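Wilotik home recording kit: progress report to Brandance
Submitted Friday, November 20, 2020
Prepared by Marta Kovalchuk, Hordiienko

Summary

The grant pays for a review of the Wilotik kit, a head-worn camera and upload service sold by Vostex to groups that train household robots. We were asked to say whether the kit can produce usable recordings of small sorting jobs in ordinary homes. Recording is on schedule. Labeling is behind, and we are asking for one change to the plan for the last phase.

Work done since May

1. Recording. We have 1,533 clips uploaded and accepted by the service. Each one covers a single household job, done with bare hands at normal speed. Wearers get a one-page instruction sheet and no script.

2. Fit and comfort. The headband was replaced with the wider model Vostex now ships as standard. Complaints about pressure on the forehead stopped after the change. The battery pack still pulls on the cable when the wearer bends down, so we now clip it at the back of the collar.

3. Medicine and first-aid sorting. We added this job at your request. Blister strips are thin, they overlap, and foil is hard for the labeling software to outline. In the clip below, the wearer has both hands at a green tray of supplies set on a white box, with Hansaplast boxes and cardboard roll cores beside it. The lettering on the Paramol-650 strip in the tray can be read, and so can the Dettol bottle's label. The crinkled foil pack is the type of item we have the most trouble with.

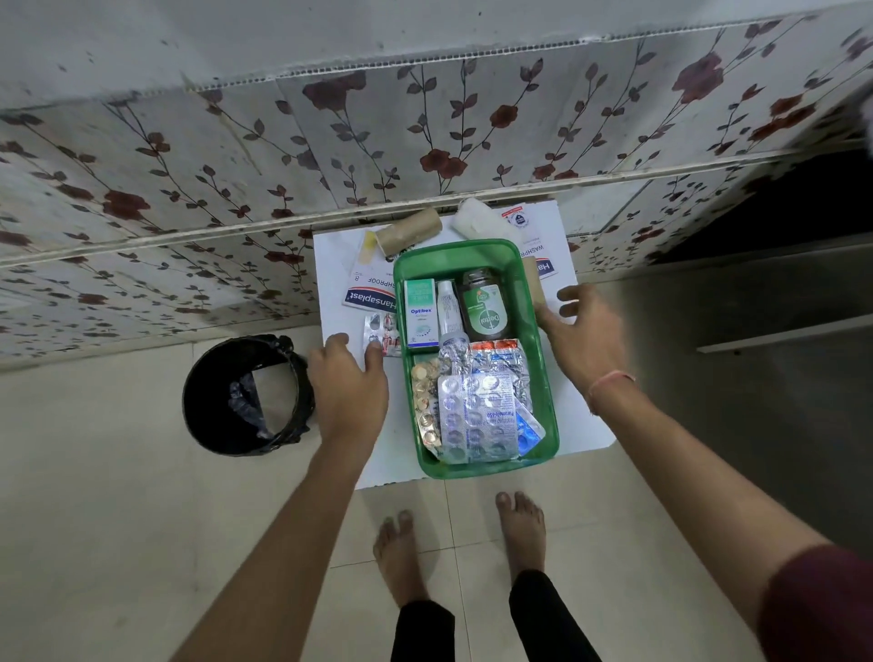

4. Labeling. The service offers automatic outlines with a manual check. We pulled 100 clips and checked them by hand. Cartons and bottles needed little correction. Strips lying on top of one another were often merged into one object, and the checker had to redraw them. This accounts for most of the delay.

5. Support. Vostex answered all of our tickets, usually by the next working day. Two are still open: the merged outlines described under item 4, and an upload that restarts from zero if the connection drops.

Costs

Spending is within budget. Equipment is fully paid. The labeling line will run over if the manual work continues at the present rate, and we expect to cover it from travel, where little has been spent this year.

Request

We would like to move 5 days of staff time from recording to labeling. The number of clips is already enough for the review, and more recording would add to the backlog. Please confirm by email.

Next steps

Vostex has promised a software update for the outline tool. We will run the same 100 clips through it and report the results next to the current ones. The final report will include our recommendation on whether to renew the Wilotik service.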